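4.2 What changed at the packing bench

We had gone into Malen expecting to write mostly about speed. The plant tests and repacks computer power supplies, and its managers had asked us to look at whether the two-armed cell could keep pace with a person at the same bench. It could, on some shifts, and the cycle data are in Section 5. But the interviews kept pulling us somewhere else, and we are glad they did, because what people told us about their own days turned out to be far richer than the timing sheets.

Before the cell arrived, packing at Malen was a one-person job from start to finish. A packer took a tested unit, gathered its cables, tucked the bundle so that no connector would rub against the casing, and set it down into a divided carton. The lifting was light. The cables were the hard part. Every packer we spoke to had a private method for them, and these methods were a matter of real pride. One folded the long leads back twice and pinned them under the short ones. Another wound everything around two fingers and slid the coil off whole. Neither method was written down anywhere, and the training sheet for the bench covered the whole business with the words "arrange leads neatly."

That line did not survive the first month of automation. To teach the arms anything at all, the Commont integration team needed to know what "neatly" meant, and the only people who could tell them were the packers. So the packers were pulled off the line in pairs, for two hours at a time, and asked to show and explain. We sat in on these sessions and they were a joy to watch. People who had worked side by side for years were seeing each other's hands properly for the first time, and arguing (cheerfully, for the most part) over which fold was better and for which model. 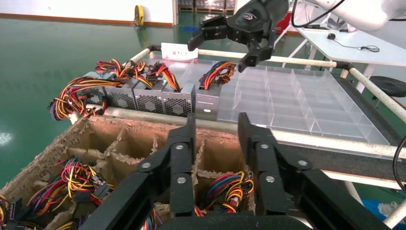

Figure 6. Work area of the packing cell, seen from one gripper, with a divided carton, a row of power supplies and an empty compartment tray.

The loose wiring is where the cell and its operators meet most often. A metal case has flat faces and sits still, and the arms learned to handle it early. A cable bundle has a new shape every time it is put down. Its strands can ride up over a carton divider or hang off the end of a row, and a gripper that closes on the wrong one will drag the others along. Of the 974 stops logged in the study period, the largest share was put down to cables, and nearly all of those were cleared by hand in well under a minute. Operators call this "combing." The word was theirs and had spread to both shifts before we ever heard it, and by the end of our stay the engineers were using it in their reports.

Combing is skilled work, and we want to be firm on this point. An operator who clears a snag well also sets up the next several picks, by laying the remaining bundles so the grippers can reach them. Operators who had packed by hand were clearly better at this than newcomers, and they were better from the first week. Their old knowledge had found a new use. Aisling Duggan, who had 19 years at the bench when the cell was switched on, described it this way:

"I used to think about the one in my hands. Now I'm thinking about the four after it. It's the same cables, but I'm ahead of them, and I like being ahead of them."

Not everything our participants reported was so happy. Three things came up again and again. The first was noise, which we had not asked about and which has since been partly dealt with by moving the compressor. The second was company. Hand packers had faced one another across the bench and talked all day, while cell operators stand apart and look toward the machine. Several people missed the talk badly, and one asked to go back to manual packing for that reason alone. The third was credit. Under the old system a packer's initials went on the carton. Under the new one the carton carries a cell number, and 12 of our participants raised this without being prompted, some with a good deal of heat.

The plant acted on the last of these in April, when operator initials were put back on the label next to the cell number. It cost almost nothing, and it was the single change people mentioned most warmly in our follow-up visit. We would urge anyone planning a similar cell to do it on day one.

The Shakya site, where the same equipment went in without any packer sessions, makes a useful comparison. There the cable rules were written by the engineers alone, from the product drawings, and operators were handed a finished procedure. We take up that case in Section 4.3.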